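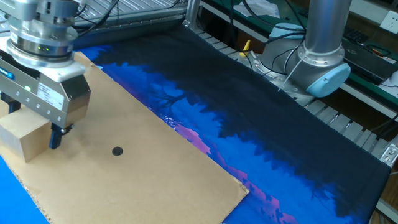
Access to Prison Chaplaincy Across Denominations: A Document Study of the Dramden District

Project report, second-year module in Religion and Public Institutions
Arnulfo Bermúdez, Aisling Mac an tSaoi, Bereket Feyisa
Supervisor: Conall Phelan
Submitted Jul 9, 2021

1. Background

Prisons in the Dramden district do not employ clergy directly. Each prison signs an agreement with one host church, and the host church names a coordinating chaplain. Clergy of other denominations enter as visiting ministers under the same agreement. The coordinating chaplain therefore has two roles: pastoral work with members of the host church, and the administration of access for everyone else.

The project asks how the second role is set out in writing and whether the written rules match the visit records. It does not evaluate the content of pastoral care, and no prisoners were interviewed.

2. Material

Three prisons were included: Serkstead, Huanca and Dramden Central. For each we obtained the current agreement with the host church, the internal instruction for visiting ministers, and the chapel log for November. The logs were supplied with prisoner names removed. They record the date of the request, the denomination requested, the date of the reply and the date of the visit, if one took place.

The logs contain 31 requests for a minister from outside the host church. Requests for host church clergy are not logged at Serkstead and were left out at all sites to keep the data comparable.

We also held an interview with Lautaro Leiva, coordinating chaplain at Huanca. The coordinating chaplains at the other sites replied in writing.

3. Method

The agreements were coded by clause. A clause was marked "access" if it set a condition for entry, "time" if it set a deadline, and "appeal" if it named a person or office that could review a refusal. Bermúdez and Feyisa coded separately and then compared results. Where they disagreed, Mac an tSaoi read the clause and decided.

For the logs, waiting time was measured in working days from request to first visit. Requests with no visit were kept in a separate group and not given a value.

4. Results

4.1 Agreements

All of the agreements contain access clauses. The usual conditions are proof of ordination or appointment, a security check, and a letter from the minister's own church. The Serkstead agreement adds that the letter must be signed by a bishop or "an officer of equal rank." Several smaller churches in the district have no such office. The agreement does not say who decides what equal rank means, and in practice the coordinating chaplain does.

Time clauses appear at Huanca and Dramden Central. Both require a reply to the prisoner within 3 working days. Neither sets a deadline for the visit itself.

Only the Dramden Central agreement has an appeal clause. It refers refusals to the deputy governor.

4.2 Logs

Replies at Huanca and Dramden Central were mostly within the deadline. At Serkstead the reply column was often blank, so reply times could not be calculated.

Waiting times for the visit depended more on the minister's clearance than on the site. Ministers already cleared came quickly. For those not cleared, the security check took up most of the wait, and a clearance granted at one prison was not accepted at the others. Leiva described this as the main cause of delay and said that he had asked for a shared list.

In 2 cases, both at Serkstead, the log gives "letter not sufficient" as the reason for no visit. Both requests were for ministers of independent congregations.

5. Discussion

The signature rule at Serkstead is neutral in wording but favors churches with a hierarchy. Replacing it with a letter from any registered religious body would remove the difficulty without changing the security check. A district-wide clearance would probably shorten waiting times at every site, although we could not test this with the data available.

The coordinating chaplain at Serkstead disagreed with our reading of the rule. In his written reply he stated that it protects prisoners from unaccountable visitors and that the congregations concerned had been invited to apply again. The logs we received end before any new application would appear.

6. Limitations

The study covers one month of requests. Informal requests made in conversation are missing from the logs, and Leiva considered these common. The log forms also differ between sites: Huanca uses a printed sheet with fixed columns, while Serkstead uses a bound book with free entries, some of which we could not read with confidence.

7. Acknowledgments

Travel to Huanca was paid for by a student grant from Jurkasport. The sponsor had no part in the design of the study and did not see the report before submission.

Appendix A: Coding sheet
Appendix B: Interview guide
Appendix C: Blank log form, Huanca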